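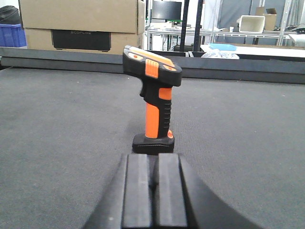
Orange and black scanner, upright in its base. Returns bench, June.

Stock check at Holtance, notes as I go. 2,872 labels to read, one scanner.

Base goes on the carpeted top. On the bare bench it slid every time the grip was lifted out.

Trigger for single reads. Presentation mode in the base is fine for small boxes, slow for anything over 200 mm tall.

73 no-reads so far. All thermal labels from the Plevia batch, faded. Retyped by hand.

Mekdes Tefera has asked for the file split at 1,000 lines, as the import stalls above that. Three files then.

Prefix still set to tab. Changing it before the next shelf.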